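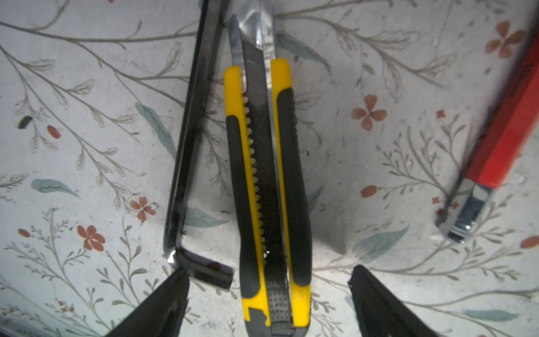
One of you wrote in to say that the old version of this page explained everything about sending seeds and hardly anything about getting them, and could we please fix that before the spring rush. We've had a go at it, and we hope it helps!

Drorivcombe Seed Swap: Your Questions

Do I have to send seeds to receive seeds?

No, you don't. Plenty of people join in their very first year of gardening, when they haven't got so much as a dried bean to offer, and we're delighted to have them. Fill in the request form, mail us a stamped envelope, and send something back whenever your garden is ready.

How many packets can I ask for?

You may ask for 7 in each round. If you have a big plot or you're planting a school garden, put a note on the form and we'll see what's left over once the first requests are packed.

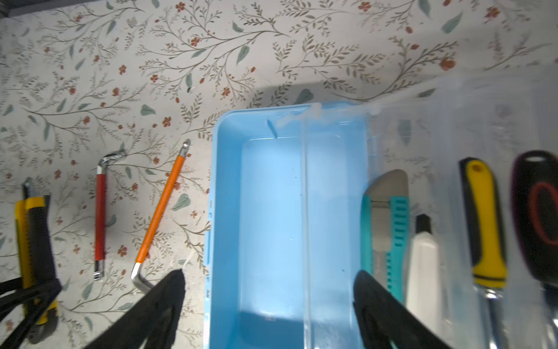 When do requests close?

The list goes up at the beginning of March and closes on a Thursday evening at 6, with the exact week printed at the top of the list. Late forms go into the next round — we don't throw them away, so there's no need to send a second one.

What is the Cluranow bean, and why is it always gone?

It's a climbing bean with a lovely nutty flavor, and it came to us from a grower over in Plarkport who had kept it going for years. It doesn't set a lot of pods in a cool summer. If you're lucky enough to get some, please save a few from your best plant and mail them back to us.
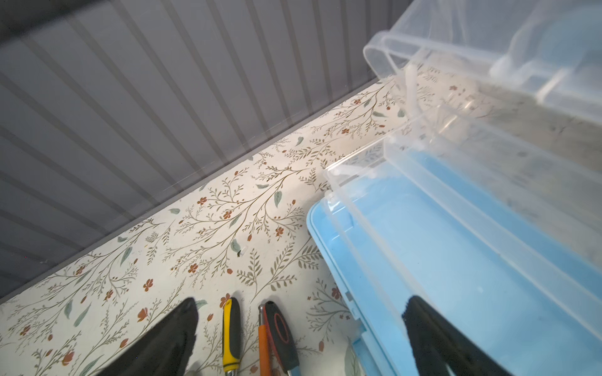 Gray ribbing beside the botanical print.

Will squash seeds come true?

Only if they were hand-pollinated, or grown a good long way from any other squash of the same kind. We mark those packets "isolated" on the list. The rest are a bit of an adventure, though most of them make a perfectly good soup.

How should I clean and pack my seeds?
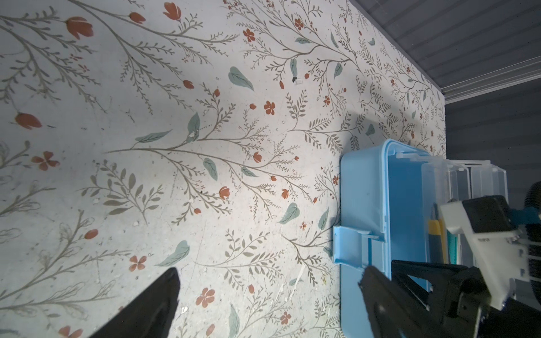

Let the seed heads dry indoors in paper bags until they crackle when you squeeze them, then rub them gently between your hands and blow away the chaff. Lettuce and poppy are the fiddly ones, and it does matter what you tip them out onto. On a top like this one, with all those fine gray-brown stems and little orange flowers, small seeds can be awfully hard to find again, so put down a plain white plate first. Fold them into paper, write the variety and the year on the outside, and tuck the whole lot into a padded envelope.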